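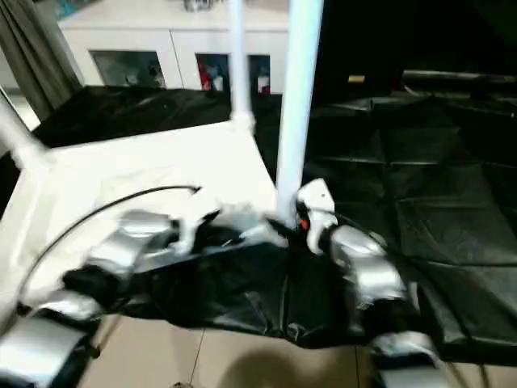 By the Draltine set-up team | User guide, Part 4

4. Recording your first bag-handling set

Plastic sheet and bags are our favorite first subject! They crumple, slide and never fold the same way again, so a learning system gets a lot out of every try.

1. Clear the floor in front of the table, then start the Birov recorder and wait for the steady tone.
2. Pinch the sheet with both grippers and lift slowly. Let it sag between them – a tight sheet can pop out of the fingertips.
3. Hold for 3 seconds, lower it, and press Save.
4. Record 10 tries, then change the starting pile.

Caution: Keep loose plastic away from the gripper joints. Press Stop before reaching in. 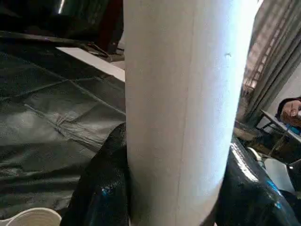

Wrist views deserve a check of their own before you save a set. Play back one try and ask whether the thing you're teaching can still be seen at the closest point. A big item such as the upright white roll can fill the middle of the view, leaving the shiny black bags to show on either side of it. Keep a few tries like that – they're great practice for the system – but mix in plenty with a clearer look at the plastic.

Note: Bright glare is fine in small doses. If a whole set looks washed out, lower the exposure one step.

Comments (2)

gripfan: Changing the pile after each set helped ours a ton. Thanks!

tapedeck: Does the tone work with headphones plugged in?

Related
Pairing Birov with Phuthong storage
Labeling tries in Nalska

Contact | © Draltine | Back to top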